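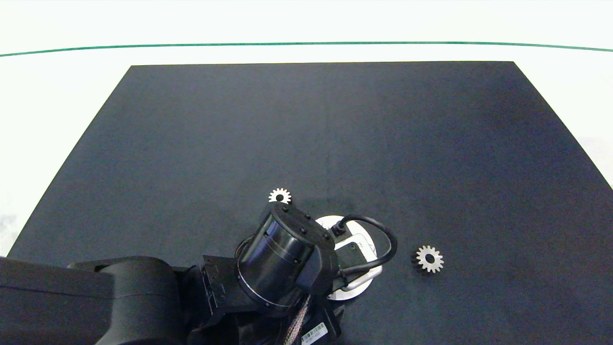 Sânziana Stoica asks whether the mat has to be lifted at every inspection or only when parts have been changed over, as the September sheet left this open and the two shifts had answered it differently. The mat is to be lifted at every inspection. Item 3 has been reworded accordingly.

Kandasamy Works, Small Parts Bench
Bench and Parts Inspection Checklist, sheet 2235
To be completed before first use each day and again at the change of shift. Mark each item Satisfactory, Attention or Stop. Any item marked Stop closes the bench until it has been signed off.

Section A – Table and mat

1. Table top clean and free of swarf, oil and loose fixings.
Satisfactory.
Comment: Marks that remain after wiping should be entered here with their position. They are not in themselves a reason to close the bench.

2. Mat lies flat, with no raised corners or folds.
Satisfactory.
Comment: A crease is acceptable provided a gear laid across it does not rock. Press along the full length with the flat of the hand.

3. Mat lifted and underside checked.
Attention.
Comment: Two small chips of metal were found beneath the far edge and removed. The mat must not be shaken over the bench. Carry it to the bin by the door and brush it there.

4. Edge of mat set back from the front of the table.
Satisfactory.

5. Lighting on and steady over the whole working area.
Satisfactory.
Comment: Allow 60 seconds after switching on before starting any visual check of parts.

Section B – Cables and fixed equipment

6. Cables free of cuts, kinks and crushed sections.
Satisfactory.
Comment: Loops should be able to move freely and must not be taped down to the mat.

7. Connectors fully home.
Satisfactory.

8. Visible screws present and seated.
Satisfactory.
Comment: Check by eye only. Tightening is reserved for the maintenance fitter and is recorded on a separate sheet.

9. Stop button tested and reset.
Satisfactory.
Comment: Tested at 7.30 a.m. with both operators present.

Section C – Gears

10. Correct tray on the bench and label matches the job card.
Attention.
Comment: The tray carried the Pronden label and the card said Jilik. The parts were right and the card was wrong. A new card has been issued, and the old one is to be kept with this sheet until the end of the month.

11. Sample of 12 gears taken from the tray and looked at one by one.
Satisfactory.
Comment: Gears are to be held by the rim, with the face towards the inspector and the bore clear, so that the teeth and the hole can be seen together.

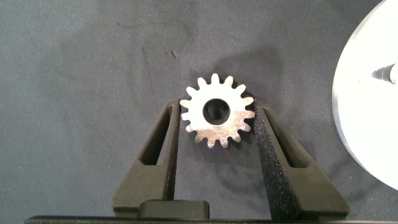

Turn each gear through one full revolution and look at the tip of every tooth. For the small spur gear the count is sixteen, evenly spaced, with blunt, rounded tips. A missing, bent or chipped tooth fails the part. Darker specks on the face may be passed if a fingernail does not catch on them – if it does, set the gear aside in the red box.

12. Bore clean and free of burrs.
Satisfactory.
Comment: Use the plug gauge supplied. Do not clear a burr with a screwdriver or the tip of a file.

13. Gripping surfaces clean, with no metal dust worked into them.
Satisfactory.
Comment: Brush dry. Solvent is not permitted on pads of any kind. Pads are inspected for wear every 30 days and the next check falls to the Windovton team.

14. Rejected parts counted and entered.
Satisfactory.
Comment: None rejected from this sample.

Section D – Outcome

Bench passed for use. Items 3 and 10 are to be looked at again at the change of shift, and the result written beside the original entry without altering it.

Inspected by: Tharushi Saha
Copy to: Sânziana Stoica, for the shift file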